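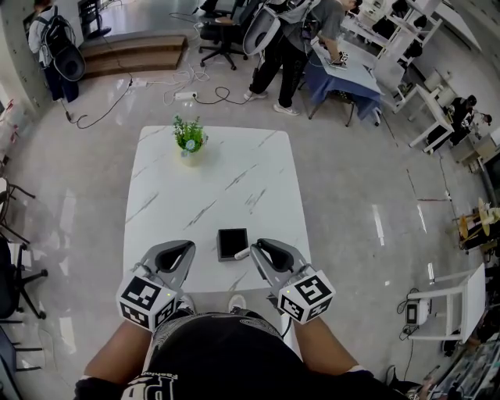 Julari社区口述史与家庭文献计划
访谈参与者及兼职转录员招募公告

一、项目背景

Julari社区口述史与家庭文献计划由Zarneo地方文献中心主办，Ererora文化基金会提供经费支持，旨在收集、整理并长期保存本市老城区居民关于居住、迁徙、就业与邻里生活的个人记忆。前期工作中，本中心已完成609份访谈录音的编目，登记家庭文献851件，包括信函、账簿、粮油购货凭证、房屋租约、结业证书及手写菜谱等。

现有馆藏以沿河片区和旧纺织厂宿舍区的材料为主，铁路以北各街巷、原农机修造厂家属院以及早年由外地迁入的家庭，所留记录明显偏少。为弥补上述缺口，本中心决定启动新一阶段的征集工作，面向社会公开招募访谈参与者，同时招聘兼职转录员若干名。现将有关事项公告如下。

二、访谈参与者

（一）招募对象

1．年满五十五周岁，曾在铁路以北片区、原农机修造厂家属院或临近街巷连续居住满十年者。

2．曾在上述区域的学校、卫生所、粮站、供销社、理发店、裁缝铺、浴室等单位或店铺工作者，年龄及居住年限可适当放宽。

3．由外省、外县迁入本市定居的家庭成员，愿意讲述迁入经过及早期生活情况者。

4．持有与上述区域有关的家庭文献，并愿意就文献来历作出说明者。

参与者可使用普通话、本地方言或家乡方言接受访谈。听力或行动不便者可由一名家属陪同，请在报名时注明，以便安排一层访谈室。

（二）访谈内容

访谈采用半结构式方法，主要围绕以下方面展开：童年与求学经历；住房条件及其变化；第一份工作与工资用途；婚嫁、丧葬、年节习俗；街坊往来与互助；集市、商店与日常饮食；搬迁经过及对旧居的记忆。参与者可事先查阅访谈提纲，并有权要求删去其中任何问题。访谈过程中亦可随时表示不愿回答，无须说明理由。

本项目不收集参与者的财产、存款及病历信息，也不对所述内容作任何道德或政治评价。凡涉及第三人隐私的内容，整理时将以化名代替，或按参与者意见封存。

（三）时间与地点

每位参与者原则上接受两次访谈，每次不超过九十分钟，中间安排休息。两次访谈之间间隔两周以上，以便参与者核阅第一次访谈的文字稿，并补充遗漏之处。访谈地点为Zarneo地方文献中心二层访谈室或一层阅览室东侧小间。确有困难不能到馆者，可申请入户访谈，由两名工作人员持证前往。

（四）参与者权益

1．完成全部访谈者，可获参与补贴2,000元，于第二次访谈文字稿核定后一次性转入本人账户。中途退出者，按已完成的访谈次数折半发放。

2．参与者可获得本人访谈录音副本一份及装订成册的文字稿两册。

3．所携家庭文献由本中心免费扫描，原件当日归还。如需留馆过夜，须由双方签署暂存清单，逐件写明名称、页数及破损情况。

4．参与者可在文字稿核定之前随时撤回全部或部分内容；核定之后，可申请限制公开，限制期限由本人决定。

5．访谈材料仅用于馆藏保存、学术研究及公益展览。任何商业使用均须另行取得参与者本人或其继承人的书面同意。

三、兼职转录员

（一）岗位职责

1．依据本中心《转录体例》，将访谈录音整理为逐字稿，保留方言词汇、停顿及重复，并加注必要的释义。

2．核对人名、地名、厂名及旧街巷名，对存疑之处作出标记，提交审校人员处理。

3．编写每份访谈的内容提要、时间索引和关键词。

4．协助参与者核阅文字稿，记录其修改意见，并保留修改前后的两个版本。

5．遵守保密规定，不得将录音、文稿及参与者信息带离指定的工作环境。

（二）任职条件

1．大学专科及以上学历，中文、历史、社会学、档案学、语言学等专业优先。

2．能听懂本地方言，熟悉铁路以北片区口音者优先；掌握其他方言者请在报名表中列明。

3．文字功底扎实，汉字录入速度不低于每分钟六十字，熟悉常用文字处理软件。

4．每周可保证十二小时以上的工作时间，连续服务期不少于六个月。

5．有速记、校对、编辑或档案整理经历者，可适当放宽学历要求。在读研究生可以报名，须提交导师知情同意书。

（三）工作安排与报酬

转录员实行弹性工作时间，可在开馆时段内自行选择到馆时间，于每月末提交下月排班意向。录用后须参加为期4天的岗前培训，内容包括转录体例、方言用字、访谈伦理与文献保护常识，培训期间照常计酬。试用期为一个月，期满由审校人员根据稿件差错率及交稿情况作出评定。

报酬按已审定的录音时长计算，方言录音及音质较差的早期录音适用较高标准，具体标准在面谈时书面告知。本中心为转录员办理工作期间意外伤害保险，并提供午餐补助。服务期满且考核合格者，可获服务证明，并在项目成果中署名。

四、报名办法

（一）访谈参与者

可到Zarneo地方文献中心服务台领取并填写《访谈参与意向表》，也可委托子女或亲友代为填写。意向表须注明姓名、出生年份、居住或工作过的街巷名称、使用语言及联系方式。本中心收到意向表后，将在十个工作日内与本人联系，安排一次简短面谈，说明访谈程序并解答疑问。面谈不录音，亦不构成参与承诺。

（二）转录员

应聘者须提交以下材料：个人简历一份；学历证明复印件；《转录员报名表》；不超过八百字的自述一篇，说明对方言或地方历史的了解情况。曾参与类似项目者，可附本人整理的文稿样张，但须隐去受访者信息。

材料审核通过者，将收到笔试通知。笔试包括听录一段方言录音和校改一篇短稿，合计两小时。笔试合格者进入面谈。面谈由项目负责人Danjuma Afolabi主持，Ranjbar方言研究室派员参加。

（三）截止时间

转录员报名材料须于2022年2月16日闭馆前送达或寄达，邮寄材料以收到时间为准，逾期不予受理。访谈参与者报名不受此期限限制，全年接受登记，首批访谈名额满后依登记顺序列入下一批次，该批次访谈预计于十一月开始。

五、遴选原则

访谈参与者的遴选以补足馆藏缺口为主要依据，兼顾街巷分布、职业、性别及迁入来源，与报名者的学历、职务及社会地位无关。未能列入首批名单者，其登记信息将予保留；如本人不愿保留，可书面要求销毁。

转录员按笔试与面谈综合成绩择优录用。两项成绩相同者，优先录用方言听辨成绩较高者。录用名单在本中心公告栏及网站公示五个工作日，公示期内可提出书面异议，本中心将在公示结束后作出答复。

六、个人信息与材料保管

报名材料仅供本次招募使用，由专人保管。未录用者的材料在遴选结束后保存三个月，随后统一销毁，不另行退还，请勿提交证书原件。访谈录音以两份副本分别存放于本中心库房和异地备份库，调阅须登记，未经授权不得复制。

七、其他事项

1．本次招募不收取任何费用，也未委托其他单位或个人代为报名。

2．参与者与转录员之间如有近亲属关系，应主动告知，由本中心另行安排转录人员。

3．到馆人员请由南门进入，在服务台登记后领取出入证。北门仅供文献运输使用。

4．有意捐赠或寄存家庭文献而不参加访谈者，可单独向征集部提出，适用本中心《文献捐赠与寄存办法》。

5．《访谈参与意向表》《转录员报名表》《转录体例》节选及知情同意书样本，均可在服务台索取。大字版意向表备于一层阅览室。

本公告由Zarneo地方文献中心负责解释。

Zarneo地方文献中心
Julari社区口述史与家庭文献计划办公室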